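The Besodum gripper kit after a month on my bench 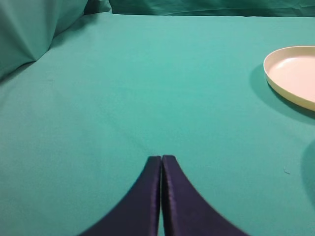 Last changed: 14/02/2020

I bought the Besodum kit to replace the two-finger gripper that came with my arm, which was a parallel jaw with flat aluminum pads and not much else going for it. The kit is a pair of fingers, a mounting plate, a wrist camera bracket and a small driver board. It cost me 300 dollars with shipping. Bavel sells a similar set for 700, and I looked at that one for a long time before deciding I couldn't justify it for a home setup.

The fingers are very dark, close to navy, and wide at the base. They curve in to a narrow squared-off tip. From the wrist camera you look right down the gap between them, and with the fingers nearly closed you still get a thin line of tablecloth showing through. I like that. It gives me something to aim with when I'm driving the arm by hand. On my old gripper the jaws blocked the part of the view I needed most.

Mounting took an evening. The bolt pattern on the plate matched my arm, but the screws in the bag were too short and I used my own. The manual is 9 pages and covers the driver board well. It says almost nothing about the camera bracket, so I tried a few angles until the fingertips sat in the lower part of the view with plenty of table beyond them.

My test job is dishes. I want the arm to pick up a plate by the rim, move it and put it down flat. A shallow plate is harder than it sounds, as the rim is only a thin raised lip and the fingers have to come in at the right height. Too low and they press into the cloth. Too high and they slide over the top. The narrow tips help a lot with this. I log every attempt, and as of this week I have 806 in the file. The misses are mostly my fault, from coming in at a bad angle.

I use a plain teal cloth on the table and hang more of the same behind it. A cream plate stands out well against it and the dark fingers do too, so my vision script has an easy time finding both. Shadows are still a problem. The script sometimes takes the dark curve beside a plate as part of the plate, and I haven't fixed that yet.

Things I don't like: the driver board gets warm if you hold a grip for more than a minute or so. The cable is stiff and tugs at the wrist when the arm turns far to the left. The setup software only saves one profile at a time, so I keep copies in a folder and swap them by hand.

Olga Lucero asked me in an email whether the fingers would work for cups. Mugs, yes, if you go for the handle or pinch the wall. I haven't tried anything thin or made of glass, and I don't plan to until the grip force setting is easier to trust. Right now it goes in steps, and the jump from the second to the third is bigger than I'd like.

Besodum lists a set of softer tips for March. I'll order a pair and add my notes to this page once I've run them on the same plates.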